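The stop came on cycle 100 of a run meant to go to 1,000. Jin-sol Min, who leads the disassembly cell at Tomoana, was reading the force log when the arm halted over a memory slot.

"The gripper had closed on the module and started to pull, but one latch was still shut," Min said. "Force went past the limit and the controller cut motion. The trouble is that it cut motion 15 milliseconds late."

By then the slot had cracked at one end. Min traced the delay to a filter added in November to quiet false trips.
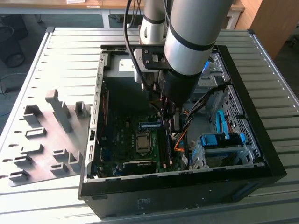
The gripper over the memory module, with the tower on its side on the slotted table.

Lajos Csonka, who wrote the filter, does not dispute the finding. "It averaged over too many samples. Fine for a drive caddy, wrong for a memory slot."

The limit on memory pulls has been lowered, and the filter is off for that step. False trips are back, at 5 in the first shift. Csonka accepts the figure for now.

Min wants a latch check before each pull. "Force tells you late. I would like to know before we grip." The check is written but has not been run on the cell.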